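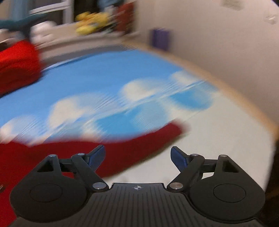
4장. 침실에 제습기 설치하기

3장에서 상자 뜯고 바퀴까지 끼우셨으면 이제 방으로 데리고 들어갈 차례예요. 저는 거실에서 한 철, 침실에서 두 철을 써 봤는데 침실이 훨씬 까다롭더라고요. 자는 방이라 소리도 신경 쓰이고, 이불이며 커튼이며 흡입구를 막을 천이 사방에 널려 있으니까요. 그래서 이 장은 침실 기준으로 썼습니다. 거실에 두실 분은 4-1이랑 4-3만 읽고 5장으로 넘어가셔도 돼요.

제가 쓰는 기계는 Linderine 중형이고, 습도계는 Vurar 탁상형을 따로 샀어요. 예전에 쓰던 Kanon 소형 얘기도 가끔 나오는데 물통 빼는 방향이 반대라 헷갈릴 수 있으니 그때마다 적어 둘게요.

4-1. 자리 잡기

1. 먼저 방문을 닫고 한 바퀴 둘러보세요. 벽 콘센트가 어디 있는지, 문이 열릴 때 어디까지 쓸고 지나가는지. 저는 이걸 안 하고 문 뒤에 놨다가 첫날 밤에 문짝으로 기계를 들이받았어요. 새벽에 그 소리 들으면 정말 심장 떨어집니다!

2. 기계 뒷면을 벽에서 손 한 뼘 넘게 띄워 주세요. 흡입구가 뒤에 있는 모델이 많은데 Linderine도 그래요. Kanon은 옆구리에 있어서 양옆을 비워야 했고요. 어느 쪽인지 모르겠으면 휴지 한 칸을 대 보세요. 착 붙는 쪽이 흡입구예요.

3. 위쪽은 아예 비워 두세요. 더운 바람이 위로 나옵니다. 선반 밑에 쏙 들어가는 자리가 있으면 참 탐나는데(저도 탐났어요) 선반 바닥이 뜨끈뜨끈해지니까 포기하셔야 해요.

4. 바닥이 평평한지 봐 주세요. 물통에 물이 찼을 때 기울어 있으면 만수 센서가 엉뚱한 때에 울려요. 장판이 들떠 있거나 러그 끝에 바퀴 하나만 올라가 있는 경우가 제일 흔해요.

5. 자리를 정했으면 바퀴를 잠그세요. 찰칵 소리가 날 때까지 발끝으로 꾹 누르면 됩니다. 잠금이 앞바퀴에만 달려 있으니 뒷바퀴에서 찾느라 엎드리지 마시고요.

주의: 상자에서 꺼내자마자 켜지 마세요. 눕혀서 옮겼을 수도 있으니 똑바로 세워서 3시간은 그냥 두셔야 해요. 안에 있는 냉매랑 오일이 제자리로 내려갈 시간이 필요하거든요. 성격 급한 저는 그동안 설명서를 읽었습니다. 이 글도 사실상 그때 시작됐어요.

주의: 멀티탭에 물리지 말고 벽 콘센트에 바로 꽂으세요. 선이 짧으면 기계를 옮기는 게 맞아요. 콘센트를 침대 머리맡에서 끌어오면 밤에 발에 걸립니다.

4-2. 습도계 놓기

기계에도 습도 표시가 있긴 해요. 그런데 그건 기계 바로 옆 공기라서 방 저쪽이랑은 꽤 달라요. 처음 며칠만이라도 따로 재 보시길 권해요. 생각보다 재미있습니다. 저는 자다 깨서도 봤어요(이건 따라 하지 마세요).

1. 기계 반대편, 의자에 앉았을 때 가슴 높이쯤에 두세요. 창틀은 안 돼요. 햇빛 받으면 온도가 올라가면서 습도 숫자가 뚝 떨어져 보이거든요.

2. 제습기 바람이 직접 닿지 않는지 손을 대서 확인하세요.

3. 건전지를 넣고 나서 한동안은 숫자를 믿지 마세요. Vurar는 자리 잡는 데 시간이 좀 걸리는 편이에요. 저는 점심 먹고 와서 봅니다.

4. 같은 자리에 계속 두세요. 오늘은 책상, 내일은 화장대, 이러면 비교가 안 돼요.

참고: 습도계 두 개를 나란히 놓으면 숫자가 서로 다르게 나옵니다. 불량이 아니에요. 어느 쪽이 맞는지 따지기 시작하면 끝이 없으니까 하나만 골라서 그걸 기준으로 삼으세요. 제 친구 I-hsuan Kao는 세 개째 사려다가 말았대요.

4-3. 물통과 배수 호스

물통을 쓸지 호스를 쓸지는 지금 정하는 게 편해요. 나중에 바꿀 수도 있는데 그러려면 기계를 다시 돌려 놔야 해서 귀찮습니다.

물통으로 쓰실 분

1. 물통을 앞으로 쭉 당겨 빼세요. Kanon은 옆으로 빼요.

2. 안에 들어 있는 스티로폼 조각과 테이프를 떼 주세요. 빨간 테이프 말고 투명한 테이프도 하나 더 있어요. 뜨개(물 위에 뜨는 하얀 조각)를 붙잡고 있는 건데 이걸 안 떼면 만수가 돼도 안 멈춥니다. 저는 못 보고 지나쳤다가 바닥을 닦았어요.

3. 뜨개를 손가락으로 살짝 올렸다 내려 보세요. 걸리는 느낌이 없어야 해요. 떼어 내지는 마시고요.

4. 물통을 다시 끝까지 밀어 넣으세요. 덜 들어가면 물통 표시등이 계속 깜빡입니다.

호스로 쓰실 분

1. 뒷면 아래쪽 고무마개를 뽑으세요. 잃어버리기 딱 좋은 크기라 저는 전선 정리 끈에 묶어서 손잡이에 달아 놨어요.

2. 호스를 구멍에 끼우고 돌려서 고정하세요. 헐거우면 그 틈으로 방울방울 샙니다.

3. 호스 끝은 반드시 기계 구멍보다 낮게. 중간에 한 번이라도 위로 올라가는 데가 있으면 물이 거기서 멈춰요. 펌프가 없는 기계라 물은 그냥 흘러 내려갈 뿐이에요. 문턱 넘기는 건 안 된다고 보시면 됩니다.

4. 시험 삼아 대야에 먼저 받아 보세요. 제 방에서는 처음 튼 날 밤새 700밀리리터가 나왔어요. 장마 때였다는 걸 감안하셔야 하고, 방이 마르고 나면 하룻밤에 400밀리리터 정도로 줄었습니다.

주의: 모인 물은 마시거나 가습기에 넣지 마세요. 맑아 보여도 안쪽 먼지를 훑고 내려온 물이에요. 저는 화장실 바닥 헹굴 때 씁니다.

4-4. 처음 켜고 나서 설정하기

1. 창문과 방문을 닫으세요. 옷장 문은 반대로 열어 두시고요. 옷장 안이 방에서 제일 눅눅한 데거든요.

2. 전원을 누르고 모드를 ‘자동’에 맞추세요. 처음 몇 분은 선풍기처럼 바람만 나와요. 고장인가 싶을 때쯤 웅 하면서 압축기가 돌기 시작합니다.

3. 목표 습도는 가운데쯤에서 시작하세요. 욕심내서 제일 낮게 잡으면 기계가 쉬지를 못하고 아침에 목이 칼칼해요. 며칠 자 보고 한 칸씩 내리거나 올리면 돼요.

4. 풍량은 낮에는 강, 잘 때는 약. ‘취침’ 버튼을 누르면 표시창 불빛까지 꺼지는데 저는 이 기능 때문에 이 기계를 골랐다고 해도 될 정도예요. 정말 깜깜해집니다!

5. 예약은 꺼짐 예약만 쓰세요. 켜짐 예약은 물통이 찬 채로 시작하려다 알람만 울리고 끝나는 경우가 있었어요.

참고: Odera 앱으로 연결하면 밖에서도 습도를 볼 수 있어요. 다만 등록할 때 공유기 이름에 한글이 들어 있으면 자꾸 실패합니다. Tsung-han Chiang이라는 분이 댓글로 알려 주셔서 알았어요. 이름을 영문으로 바꾸니까 바로 붙더라고요. 앱 없이도 되는 기능이 대부분이니 안 붙는다고 밤새우지 마세요.

4-5. 의류건조 모드 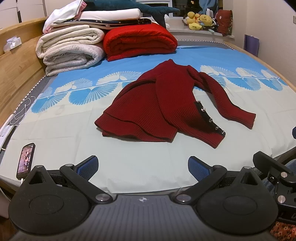 의류건조 모드는 목표 습도를 무시하고 계속 세게 돌아가는 모드예요. 그래서 빨래 말릴 때만 쓰고 끝나면 자동으로 돌려놓아야 합니다. 바람 방향은 위아래로 흔들리게 해 두시면 좋아요. 그런데 기계보다 중요한 게 옷 펴는 거예요. 침대 위에 있는 검붉은 골지 스웨터를 보시면 몸판이 한쪽으로 뭉쳐 있고 소매 하나는 목깃 쪽에 접혀 올라가 있잖아요. 말릴 옷을 이렇게 겹쳐 두면 접힌 속까지 바람이 안 들어가요. 건조대에 올릴 때는 몸판부터 평평하게 펴고 소매를 양옆으로 빼 주세요. 이 옷처럼 소매에 검은 단을 대고 금속 똑딱단추를 단 옷이면 단추를 풀어 놓는 것도 잊지 마시고요. 저는 단 부분이 늘 제일 늦게 마르더라고요.

1. 건조대를 기계 앞에 두되 물이 기계 위로 떨어지지 않게 거리를 띄우세요. 팔 하나 뻗은 정도면 적당해요.

2. 두꺼운 옷은 바깥쪽, 얇은 옷은 안쪽에 너세요. 니트는 옷걸이에 걸면 어깨가 늘어나니까 그물형 건조대에 눕히는 게 좋습니다.

3. 옷과 옷 사이는 주먹이 들어갈 만큼. 건조대가 모자라면 두 번에 나눠 돌리세요. 빽빽하게 널어서 한 번에 끝내려던 적이 있는데 결국 다음 날까지 돌렸어요.

4. 중간에 한 번 뒤집어 주세요. 니트는 겨드랑이랑 밑단, 청바지는 허리랑 주머니를 만져 보시면 됩니다.

5. 다 됐다 싶으면 모드를 자동으로 되돌리고 물통을 비우세요.

주의: 더운 바람 바로 앞에 울이나 캐시미어를 두지 마세요. 세탁 표시에 그늘 건조라고 적힌 옷은 더 멀찍이.

참고: 이 모드로 돌리는 동안에는 방에 오래 안 계시는 게 좋아요. 방 온도가 꽤 올라가요. 저는 한번 낮잠을 자다가 땀범벅으로 깼습니다.

4-6. 이불과 매트리스

침실에 두는 김에 이불도 같이 챙기세요. 장마철 이불은 만져 보면 묵직하잖아요.

1. 이불을 의자 등받이 두 개에 걸쳐서 터널처럼 만드세요. 안쪽으로 바람이 지나가야 해요.

2. 매트리스는 벽 쪽을 살짝 들어서 책 한 권을 괴세요. 무거우면 억지로 하지 말고 커버만 벗겨 두셔도 됩니다.

3. 침대 밑 수납함이 있으면 꺼내 놓으세요. 꺼내는 김에 먼지도 닦고요. 흡입구로 다 빨려 들어가니까요.

4. 풍량 강으로 외출하는 동안 돌리고, 돌아와서 약으로 내리세요. 물통으로 쓰실 때는 나가기 전에 꼭 비우시고요.

4-7. 잘 안 될 때

켜지자마자 꺼져요
물통이 덜 들어간 경우가 대부분이에요. 뺐다가 다시 미세요. 그래도 그러면 뜨개가 한쪽에 걸려 있는지 봐 주세요.

바람은 나오는데 물이 안 모여요
방이 벌써 목표 습도에 닿았거나, 방이 추운 거예요. 추우면 안쪽에 성에가 껴서 그걸 녹이느라 잠깐씩 쉽니다. 표시창에 눈송이 그림이 뜨면 그냥 기다리세요.

덜덜 떨려요
바퀴 잠금이 풀렸거나 뒤쪽이 벽에 닿았을 때 그래요. 저는 호스가 벽을 톡톡 치는 소리인 줄도 모르고 기계를 의심했어요. 얇은 수건을 밑에 까는 분도 계시던데 바닥이 미끄러운 집이면 기계가 밀리니까 권하지는 않아요.

냄새가 나요
새 기계면 처음 며칠 플라스틱 냄새가 날 수 있어요. 환기하면서 쓰시면 빠집니다. 걸레 냄새라면 물통이에요. 주방세제 한 방울로 닦고 바짝 말려서 끼우세요. 필터 청소는 6장에 따로 썼습니다.

탄 냄새가 나요
바로 플러그를 뽑고 쓰지 마세요. 뜯어보지도 마시고 서비스 센터에 연락하세요.

습도가 어느 선에서 더 안 내려가요
문틈을 보세요. 욕실이 딸린 방이면 욕실 문부터 닫으시고요. 저희 집은 에어컨 배관 구멍이 범인이었어요. 실리콘으로 메우고 나서야 숫자가 움직였습니다.

여기까지 하셨으면 첫 일주일은 설정을 자주 건드리지 말고 두세요. 물 비우는 시각만 벽에 적어 두시면 5장에서 예약 시간을 잡을 때 그대로 쓸 수 있어요.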